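Notes from the Kesdale Allotment Letter
March

Beans, string and the great trellis question

Well, I said last month that I wouldn't start my climbing beans early this year, and you can guess how that went. There are 61 little pots on my windowsill right now and I have to move a whole row of them every time I want to open the blinds. I have no regrets so far (ask me again when we get a cold snap and they all need another home for a week).

Quite a few of you wrote in after the last letter to ask about supports for climbers, so that's what most of this one is going to be. I've tried nearly everything over the years. My first plot at Dultach had a fence made of old bed slats that a previous tenant had left behind, and I grew peas up that for two summers before it gave up in a windstorm. Then I had a bamboo phase. Then netting, which I will never use again, because picking dead vines out of netting in October is the most miserable job I know!

Wire and bent rod

What I like best these days is anything made from a single good piece of rod. A straight upright with a ring or two on it will hold up a surprising amount of plant, and you can put it away in the shed at the end of the season without a fight. Rings are kind to stems, too. Sweet peas will grab on by themselves, and floppy things like peonies can just lean.

If you're buying, check where the pieces join before you pay. I bought a cheap set once and every one of them came apart at the same spot by July. If you're making your own, work on a flat table so you can see whether the thing leans before it goes in the ground. Rust doesn't bother me at all, but if it bothers you, give the rod a coat of paint now while there's nothing growing on it.
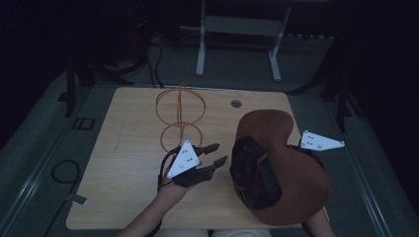

String is still fine

I don't want anyone to think they have to go out and spend money. Plain garden twine strung between two posts is how my neighbors across the path grow everything, and their beans beat mine most years. Just get the natural kind, so the whole lot can go on the compost when you're done. Fernandes on the corner has the big balls of it back in stock, next to the seed potatoes. The big one is 600 feet and lasts me close to two seasons, and that's with a cat in the house.

Tie your lines tighter than you think you need to. They sag as soon as the plants put on weight, and then the wind gets hold of the whole thing and you spend a Sunday-best kind of afternoon on your knees in the mud, retying knots and saying words.

What to sow now

Indoors: tomatoes, peppers, sweet peas if you haven't yet, and a few early beans if you have no more self-control than I do. Outdoors I'd hold off on nearly everything except broad beans and onion sets. The soil on the low side of the site is still very cold and very wet – I lost a boot in it, briefly. Plots up toward the gate are drier, so if you're up there you could chance a row of spinach.

I'm trying a new climbing bean called Dromell this year. The packet says purple pods and a height of 73 inches, so I've given it the tall supports at the back where it won't shade the lettuce. If it does well I'll save seed and bring some to the swap.

Bits and pieces

The water goes back on at the end of the month. Please check that your tap is closed before then, or your path will be a pond.

The seed swap table will be out by the gate from ten in the morning. Label your envelopes! I grew a mystery squash last year that ate half of my plot and tasted of nothing.

And if you've got spare pots in the small square size, I'll take them. I still have the sweet corn to start and I'm down to yogurt tubs.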